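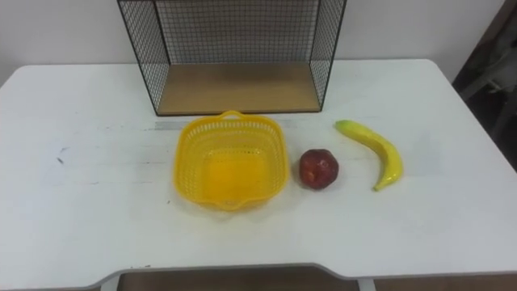

*The fruit table at Riltthorpe, with basket, apple, banana and wire shelf.*

When people ask what it costs to get started with a humanoid robot, they nearly always mean the robot. It's a fair question, and I asked it myself when I first went up to Riltthorpe last October, notebook in hand and feeling rather pleased with the spreadsheet I had brought along. The spreadsheet had 18 lines in it. By the time I came home again it had grown a good deal longer, and most of the new lines were for things I'd have walked straight past in a shop.

Take the table. The team at Umorance, who run the workshop there, will talk to you about tables for as long as you keep the kettle going. They began with an old kitchen table, a lovely solid thing, and found that it was the wrong height for almost every job they wanted to try. A height-adjustable desk from Wiegand was quoted at £784, and they grumbled over it for the best part of a month before placing the order. They now say they'd have bought it first and the robot second, had they known.

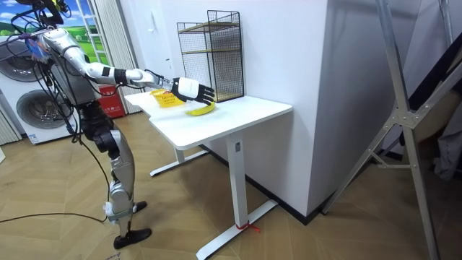 Then there is the matter of floor space, and here I'd urge anyone drawing up a budget to get down on their knees with a tape measure before signing anything. A machine with legs needs room to stand and room for you to walk round it, and its cables have to run somewhere sensible as well. Umorance allowed for the desk and the robot in their first plan and quite forgot the people. If you rent by the square metre, as they do, that little oversight goes on costing you every quarter – so do the sums early, and be generous.

Spare parts deserve a line of their own, and a healthy one. Parkance, the supplier they settled on after 2 rather disappointing trials elsewhere, offers a yearly service plan, and the advice I heard over and over was to ask about fingers before anything else. What does a replacement hand cost, how long does it take to arrive, and can you fit it yourself on a wet afternoon?
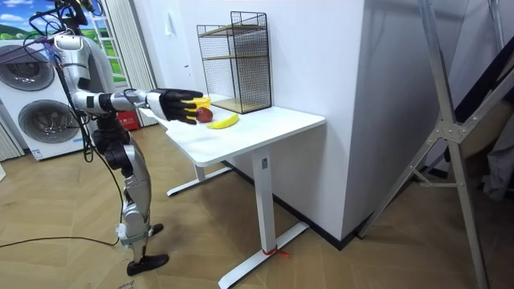

The cheerful end of the budget is the props, and I do think it's the part people enjoy most. Umorance set aside about £1000 for the first year, thinking of special test pieces, and have hardly touched it. A yellow cup, a red apple and a banana on a white desk will give a black-fingered hand plenty to be getting on with, and you could carry the lot home in one shopping bag. My own suggestion would be to buy doubles of anything you like the look of, as shops have a dreadful habit of changing their colours just when you've grown used to them.

What's left over should go towards time, by which I mean wages. Somebody has to lay the table, put everything back and do it all again after lunch, and that person wants paying properly. In my revised spreadsheet it is now the second biggest figure on the page, just below the robot itself and well above the rent.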